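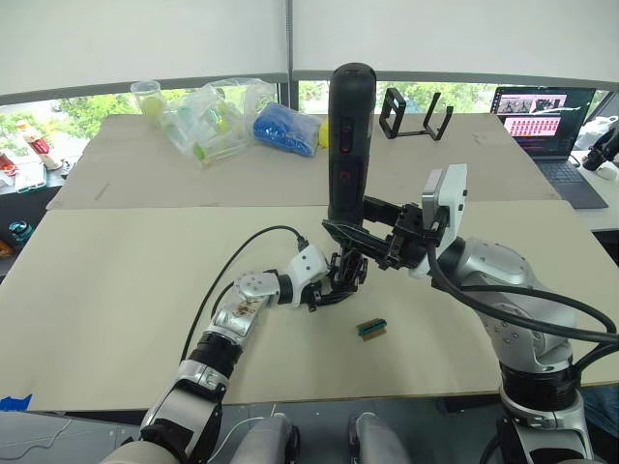 Cardboard is what I've ended up with on my work tables, after a long detour through just about everything else, and I'd love to hear what the rest of you put down when you're fiddling with small electronics. I started out on bare tabletop, then had a Flastora mat (lovely thing, dark gray, and every tiny black screw I owned vanished on it), and then an old bath towel, which I don't recommend to anyone with pin headers to look after. What I like about plain beige cardboard is how well the little stuff shows up. The small green piece toward the front is the sort of thing I used to lose three times in an evening, and there it just lies where I can find it. I cover the back table as well, and that's where things go when I don't need them right away, like the containers with the green lids, still in their bag, and the cup with the ball in it. It's cheap, it doesn't scratch anything, and when it gets ratty I flatten another box. My only complaint is that it gets soft and wavy over time. So, does anybody have a cardboard they swear by, or have you all moved on to something smarter?

posted by larkspur_bench
June, 9:40 pm

Oh, I'm so glad somebody else does this! I've been on cardboard for years, and my husband thinks I'm just too lazy to recycle. For the waviness, try the heavy double-wall kind. I get big flat sheets from Bañuelos, the packing supply place, and they'll sell you the ones with a dented corner for next to nothing if you ask at the counter. Mine has been down since winter and it's still flat as a pancake (apart from one spot where I set down a glass of iced tea, and that was my own fault).

posted by quiltandsolder
June, 10:05 pm

I'm going to be the grump here, with apologies. Cardboard sheds. Cut it, drag a chassis across it, and you get that fine brown fuzz, and the fuzz gets into connectors. I spent 20 minutes with a soft brush cleaning out a socket that had been face down on a box lid. It's also no substitute for a proper grounded mat if you're handling anything sensitive. I bought the tan Gruler one and have had no regrets, and tan solves your vanishing screw problem just as well as a box does.

posted by mossy_ohm
June, 10:31 pm

mossy_ohm, that's fair, and I should have said that I do have a grounded mat for the jobs that need one. It comes out of the drawer, gets used, and goes back. It's just too small to live on, if that makes sense! I like to spread out, and no mat I can afford covers a whole table from one side to the other. The fuzz I can believe. I don't do any cutting on mine, so I may have been spared the worst of it. As for the creases, the front sheet has gone a bit wavy in places now, and I've decided I can live with those. What I'm strict about is keeping that front part for the one piece I'm working with, so the green board gets all the cardboard to itself and everything else goes to the back. My aunt baked for a living and kept her counter the same way, flour and bowls at the rear, dough in front, and I suppose I picked it up from watching her when I was little.

posted by larkspur_bench
June, 11:12 pm

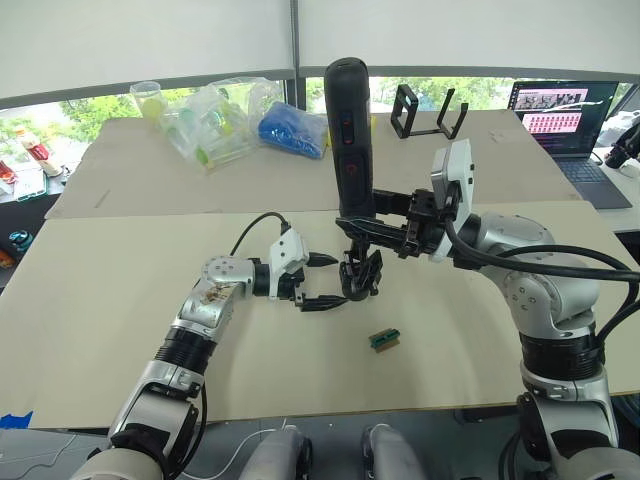
tincup_ferry: I'd go the other way on the front and back business. If I put my parts behind the work, I'm forever reaching across it, and sooner or later a sleeve catches something and sends it to the floor. I keep mine off to the side in a muffin tin, and the middle of the table stays clear all the way back. It took some getting used to, but I knock over a lot less these days. I'm with you on cardboard, though. I line the muffin cups with it too, so the screws don't rattle.

quiltandsolder: A muffin tin! I used an egg carton until it fell apart on me with 200 washers in it, and I was finding them under the stove for weeks. I did look at the divided trays at Ernivholm, and they're nice and deep, but the lids are fiddly and I know myself. I'd never close them.

mossy_ohm: I have those trays and I never close them either. Since we've all agreed to be reasonable, I'll admit there's cardboard under my Gruler mat, mostly to even out a bad seam in the tabletop. If you stay with boxes, larkspur, wipe the sheet down with a barely damp cloth before you put any open connectors on it, and let it dry all the way. And turn it over when the top side starts to go fluffy. You'll get twice the life out of it.

larkspur_bench: Turning it over had never crossed my mind, and I feel a bit silly. I'll do that in the morning, and I'm going to call Bañuelos about the dented sheets. Does anyone know if they'll cut them to size, or do I need to bring my own knife and a patient friend?

quiltandsolder: They'll make one straight cut for free. Bring your measurements written down, because the counter gets busy after lunch.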